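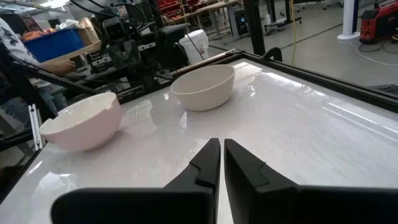
Saturday, December 16, 2023

Slept until almost ten, which I haven't done since the summer, and woke up with the choir songs still going around in my head. The concert was last night and I'm still buzzing a bit, so I'm writing this on the couch with my feet on the radiator and toast crumbs all over the blanket. I want to get it down before I start remembering it as better (or worse!) than it was.

First off, the church was freezing. We'd been told the heating would go on at four, and maybe it did, but you couldn't tell by seven. I had two pairs of tights on under the black dress and I kept my coat on right up until we had to line up. Hala Hajji had hand warmers stuffed up both sleeves and kept passing one down the alto row during the readings, very slowly, like kids passing a note in class. By the time it reached me it was lukewarm but I was so grateful I nearly kissed her.

We opened with the Kononine, the one I've been moaning about in here since September. For the record, I still don't like the middle section. It sits right on that awkward part of my voice where I have to decide if I'm going to flip or push, and I always decide a beat too late. But the opening page, where the basses come in on their own and then we creep in on top of them, was so good last night. Bảo Cao took it slower than he ever has in rehearsal, I mean really slow, and I had to sneak a breath in the middle of a word and hope the others hadn't all done the same thing. I don't think they had. It just kept going.

Then there was the page turn. I knew it was coming, I'd even folded the corner down, and I still turned two at once and sang a full line of "la" with great confidence. The woman next to me (new this fall, soprano who got moved down to us, very straight back) didn't even blink. She just tilted her folder toward me an inch. I owe her a coffee.

Intermission was mulled cider and those little almond cookies, and I didn't get a cookie because I was talking to Mom. She came on the bus by herself! She'd told me Thursday that she wasn't sure about her knee and not to look for her, so I didn't, and then there she was by the radiator in the good green scarf, telling a total stranger which one I was. She said the first half was "very long but lovely." She also said the tenor at the end should stand up straighter, and she's right.

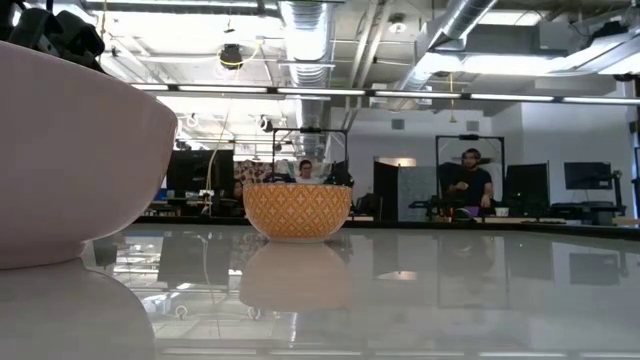
Second half was the carols, so everybody relaxed. I'd been worried about the descant because we only got it together on Tuesday, and in the warm-up it was a mess, all sliding around a quarter tone under the organ. In the actual concert it was fine. Better than fine on the last verse, when the whole audience was on its feet and you could hear the sound coming back from the far wall. There was a little kid in the second row singing completely different words with his entire body. I had to look at the exit sign to keep from laughing.

Bảo made his speech before the last one. He's terrible at speeches, he holds the mic down by his belt and talks to the floor, but he got to the part about the organ fund and said we'd raised $2,789 this season and there was a kind of gasp and then this huge clapping. I had no idea it was that much. When we did the bake sale in October I figured we'd be lucky to cover the tuner. He said 193 people had bought tickets for the night as well, and he said it twice, because I think he couldn't believe it either. Last December I could have waved to everyone in the audience individually.

Afterward a bunch of us went to Benmoussa, since it's the only place on that street that'll seat people in formal wear with snow on them at ten at night. I had the lentil soup and then ate half of Hala's fries. Long argument about what we should do in the spring. Hala wants the Fekunitz mass, all of it, which is nearly an hour and has that solo quartet we'd never be able to cast. I want a short program with a lot of folk songs and a break where people can get a drink. Bảo sat there dipping bread in things and wouldn't say a word, so he's already decided and we'll find out in January.

I got a bit teary on the walk back to the car, for no good reason. It was snowing those big slow flakes and I could hear the baritones way down the block still singing the descant in falsetto. I think I'd forgotten how much I missed it during the two years I quit. I told everyone at the time that it was work, and it was partly work, but mostly I'd gotten scared of being bad at it. I'm not sure I'm any better now. I just mind less.

Today has been nothing at all. Voice is shot. I sound like a door. I called in the order for Dad's present from Idetti and the man on the phone asked me to repeat the address 4 times, poor guy, and then called me sir. It'll be here Wednesday if the roads are okay. I still need wrapping paper and something for my sister, who says she doesn't want anything, and who said that last year too and then was weird about it until New Year's.

Washed the black dress in the sink and hung it over the tub. There's cider on the hem and a long streak of candle wax on one sleeve that I'll try the brown paper and iron trick on tomorrow. Put my folder away too. I meant to take all the music out so it can go back to the library, but I left the Kononine in for now. I want to have another go at that middle section when I can make a noise again.

Mom just texted to say her knee is "no worse" and could I find out who made the almond cookies. I'll ask Hala. Going to make tea with way too much honey and go back to bed with the detective book.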